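Flurnthorpe Library Opens Its Historic Newspaper Collection to Readers Everywhere

FLURNTHORPE, 19/06/2022 – The Flurnthorpe Public Library is delighted to announce that the Skerau Collection of local newspapers can now be read online, free of charge and without a library card. The collection brings together 40 years of small-town reporting from Flurnthorpe, Uststead and the farms and mill villages between them, and we can't wait for people to start digging in!

Seven titles are included in this first release. The best known is the Uststead Messenger, a weekly that covered everything from school board votes to lost cows, and its run is almost complete. Others lasted only a season or two and were printed on whatever paper the shop had on hand. Every page has been scanned in full, advertisements and all, and the text can be searched by word, title or year.

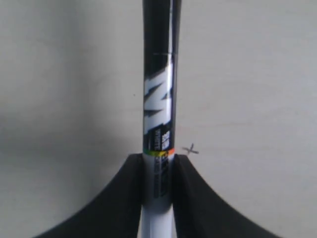
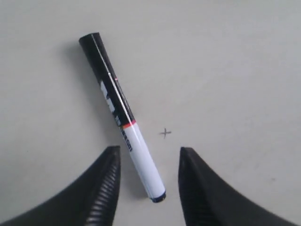 Each issue has its own page with a lasting web address, so a student or family researcher can cite it and trust that the link will still work later on. A ready-made citation sits under every issue and can be copied in one click. Where the printed date on a front page is wrong – and printers did slip up, especially in the first week of a new year – the record gives both the printed date and the corrected one.

The site runs on Mussa, the library's new catalog system, which also lets readers fix mistakes in the computer-read text. Small type and faded ink can turn a perfectly good surname into soup, and we are very glad of the help. Corrections are checked by library staff before they appear.

The paper originals remain in the local history room and can be seen by appointment. A second batch of 200 issues, mostly from Uststead, will be added in July, along with an index of birth and wedding notices.

Do you have old local papers in an attic or a trunk? The library would love to hear about them, even single pages. Please ask at the main desk or write to the local history room before bringing anything in.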